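Trullport Forum > Simulation and testing > House rules for household scenes

Proposed rules for start scenes, please comment

Rohani Pasaribu wrote:
Hello all. Since December we have four people making test scenes and each one does it in his own way. I tried to write down rules so that results from Zolness and from Tarigan can be compared. English is not my first language, so please correct me where the wording is unclear.

Rule 1. Before a run is accepted, look through the camera views one by one. A view where the arm is not visible may stay in the set, but it must be labelled "no arm". It must not be used to judge a grasp. From the current room, with the two dark knobs on the wood and the purple surface at the bottom: 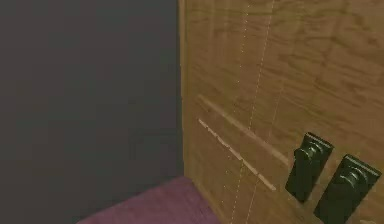

Rule 2. Every small object on the table gets its own name in the scene file. "Object_a" is not a name.

Rule 3. Fingers are open at the start and do not touch anything. At least 4 cm to the nearest object.

Rule 4. Random seeds are written in the log, also for failed runs. Failed runs are never deleted.

Qistina Hartono wrote:
Thank you for doing this. I agree with 2 and 4. I do not agree with 1. If a view has only wall and wood in it, I would throw it away. We have 500 runs to store and such views cost us disk space for no benefit.

Sugeng Oei wrote:
I am against throwing away. In the old Hokard set somebody removed the "useless" views and after this the numbering of the cameras was different from run to run. I needed a long time to find it. Keep them and label them, please.

Also a remark on that same view: there are two dotted lines going down over the wood grain. Is it a texture fault or is it meant to be there? I think the rules should say that a strange mark is reported before the run, and not quietly accepted.

Rohani Pasaribu wrote:
Sugeng, I don't know what the lines are. I have put your remark in as Rule 5. Qistina, could we agree on keeping the views but at a lower resolution?

Qistina Hartono wrote:
Lower resolution is fine for me, if the label is in the file name too. A label only in the log will be lost.

Dewanti Ong wrote:
My question is about Rule 3. Four centimetres is measured from where? From the finger tip or from the pad? For a flat thing like a book it makes almost no difference, but for a watch which is lying on its side it does. Here is the wider view of the room, for those who have not opened the scene.

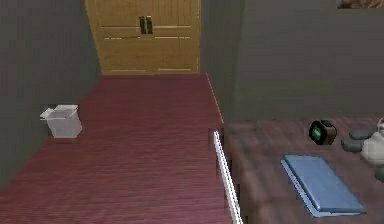

Wide view with the table at lower right. Watch, blue book, gripper at the right edge.

Wulan Siregar wrote:
From the nearest surface of either finger, I would say. Then we don't have to argue about tips.

I would add one more. Objects which are not part of the task, for example the wastebasket on the floor, should stay in the same place in all runs of one series. In run 188 I had a basket in a different position and I could not say if the result changed because of this or not.

Sugeng Oei wrote:
Here I disagree a little. If nothing ever moves, the policy learns the room and not the task. I prefer that it moves, but the position is written down.

Wulan Siregar wrote:
For training, yes. For a comparison test, no. Maybe two separate rules?

Rohani Pasaribu wrote:
Two rules, good. Rule 6 for training and Rule 7 for comparison. I also changed Rule 3 to "nearest surface of either finger". I will upload the new text this evening. Dewanti, can you please check the part about measuring before I send it to the others?

Dewanti Ong wrote:
Yes, I can do it after 8. Please leave the old version online until then.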